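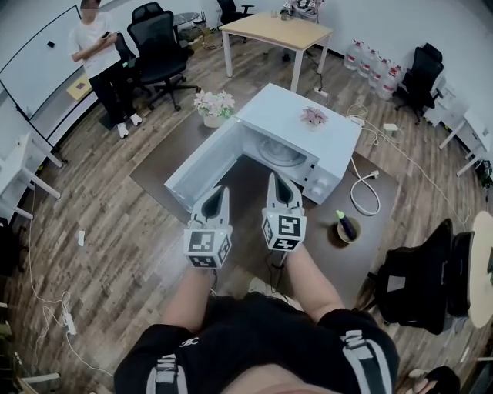

Duty relief on used household goods: notes from my second entry into Zodura

January 22, 2018

My sea shipment cleared at Navarrete last week, so I can write down how the personal effects relief was applied. The first time I moved to Zodura I came in on a short contract and paid duty on nearly everything. This time I held a residence permit before the goods landed, and the file was handled under a different heading.

The relief covers used household goods that the applicant owned for at least six months before the move. Ownership is tested item by item. The form asks for a date of purchase on each line, and an undated line is treated as new. My inventory ran to 167 lines. The officer queried 19 of them, mostly kitchen appliances and tools, and wanted receipts or bank records.

Bank records were accepted if the amount matched and the store could be identified. A card statement showing only a payment processor was refused. I lost two lines that way, a sewing machine and a dehumidifier, and both were moved to the dutiable list.

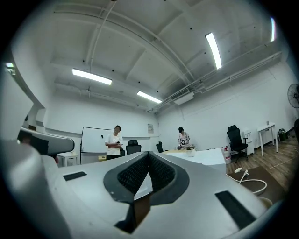 By Zarnar

Valuation of the dutiable items was the part I understood least going in. I had expected them to use the purchase price less depreciation. They used the insured value from the shipping policy, which I had filled in at replacement cost. For the dutiable lines this came to 3816, and the charge with handling was 527. Had I insured at market value the charge would have been lower, but so would any payout for damage. I would still insure at replacement cost for the fragile items and at market value for the rest.

Purodness handled the paperwork at the port. Their fee was fixed and did not depend on the number of lines. They did ask for the inventory in the port's own column order, and retyping it took me an evening. The order is: line number, description, quantity, date of purchase, value, box number. If the box number is missing, the shipment goes to full inspection.

Three smaller points:

The permit must be valid on the date of arrival of the vessel. The date of filing does not matter.

Goods arriving in two shipments need two applications, and the second must be announced on the first. Mine was not, so the books I left in storage will come in as ordinary freight in April.

Relieved goods may not be sold or lent for a year. A loan counts even if no money changes hands. The form I signed says this on the back, in smaller type than the front.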